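Carpet to wood transition, office chair keeps catching

cullow_j
Floor meets wood with only a thin edge between. Carpet pile sits 2 mm proud. 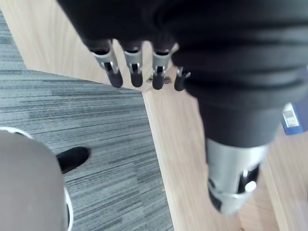

Landlord wants no screws. Is adhesive trim enough?

Dmytriv
Yes, on a clean edge. Degrease first.

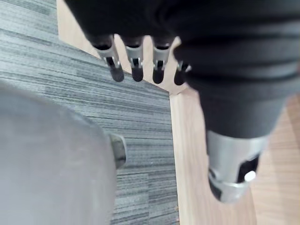
Press it down, then leave it overnight.

Jacobus Gumede
Disagree. Casters shear adhesive — mine lifted by April. Use a ramped profile.
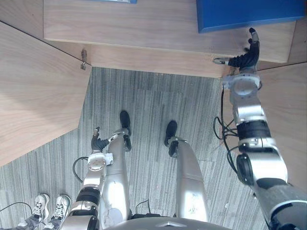
Gray striped carpet near the desk

Dmytriv
Which glue?

Jacobus Gumede
Contact cement, both faces.

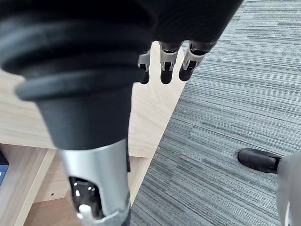 Ribbed sleeve and polished metal

cullow_j
Ordering the ramped one.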